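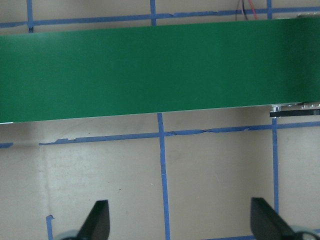
Quick one before I lose the numbers. Reran the board grasp policy on the Sturnholm data, 459 demos, wrist view only this time. Dropped the overhead camera completly.

Result: better than in March?? Missed 13 grasps the whole run, most of them with the board turned a bit off the tape grid. Old setup missed way more on the same start poses.

My guess is the tape lines. It's learnig to line up on blue, not on green. Next test is tape off, same 6 start poses, same checkpoint (step 3391).

Plots later. Need coffee first.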